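From: Folke Amundsen
To: weveo-users
Subject: Re: [weveo-users] Wrist camera detector loses one item when the gripper is low
Date: September, 14:20

Berge wrote:

> We run Weveo on a single arm with the wrist camera and the stock
> circle detector. Picking soft round items out of a clear tray.
> From the high pose it finds everything. Once the arm comes down
> to the approach pose it drops one item from the list, and the
> planner then marks that well as empty and never goes back to it.
> Lowering the score threshold brings the item back, but then we
> also get picks on reflections in the plastic. Is there a setting
> for this, or do we need a second camera?
>
> Also, should we be retraining on our own tray? We have 2,000
> frames saved but they are not labelled.

Hi Berge,

You don't need a second camera for this. We had the same fault here on the dough cell and it came down to how the tray state gets updated between poses.

The detector runs again at the approach pose and its output replaces the earlier list. Any well the gripper covers at that moment comes back with no detection, and the planner reads no detection as empty. Those are two different things and the stock node treats them as one. Our dish has four balls in it, and at the low pose the lowest one is nearly all behind the gripper body:

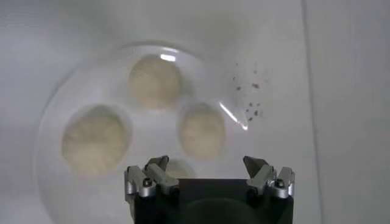

Wrist view at the approach pose. Lowest ball mostly hidden, glare on the rim to the right.

With the stock settings we got three detections from that view. The sliver that still shows is too short an arc for the circle fit, so no threshold will give you a good centre for it. Even when the score was low enough to let it through, the centre was off far enough that I would not want to pick on it.

What we did, in order:

1. Made a mask of the gripper in the wrist view and loaded it as a static layer. The camera moves with the gripper, so the body stays put in the picture. The fingers don't, so we made one mask with them open and one with them closed and switch on the gripper state.

2. Added a third value to the well state. It is now full, empty or unknown. If more than half of the expected well area falls under the mask, the well is set to unknown and keeps its last good position from the high pose. Only a clear view of the well can set it to empty.

3. Stopped using the score threshold to deal with reflections. There is a glare streak along the right of the rim and a smaller bright spot at the upper edge of the top well, and both gave us false edges at low scores. We now throw out saturated pixels before the circle fit, with a margin of 15 pixels around them. The threshold went back to its default.

4. Added a minimum size for blobs. Before that, the small reddish-brown specks at the upper right were sometimes joined up into one region and offered as a candidate. The size check runs before the merge step. If you put it after, it does nothing useful.

For step 2 you need the tray pose to hold still between the high view and the approach. Ours does. If your tray can slide, fit the wells again from whichever ones are still visible and work out the hidden one from the layout. Three visible wells were enough for us.

On the retraining question, I would leave it for now. I ran the changes against our saved logs, 1,767 approach frames, and 1,025 of them had at least one well under the mask. The old node called those wells empty. The new one holds them as unknown, and the planner puts them at the back of the queue and looks again from the high pose before going in. None of that needed a new model. Your 2,000 frames would be more use to you as a replay set, and for that you only need the gripper state and the arm pose logged alongside each one. If you don't log the arm pose, start now.

One problem is still open. The size of a ball in the view changes a lot with where it sits relative to the camera. Ours at lower left looks a good deal bigger than the other two we can see properly, and the radius limits in the config are given in pixels. I have set them wide, and I don't like it. The people at Foltier have a patch that gives the limits in millimetres and projects them, but it is written against the old camera node and I have not had time to port it. If anyone on the list has it running on the current release, please post the diff.

The mask tool and the three-state change are on my branch, named well-state. The config we use at Bidosham is in the same place. Copy the glare and size settings if you like, but make your own masks, even if you have the same gripper. A small difference in the camera mount is enough to shift the edge.

Could you send one frame from the high pose and one from the approach pose, with the detector output for each? I'd like to check that your missing item is under the gripper before you change anything.

Folke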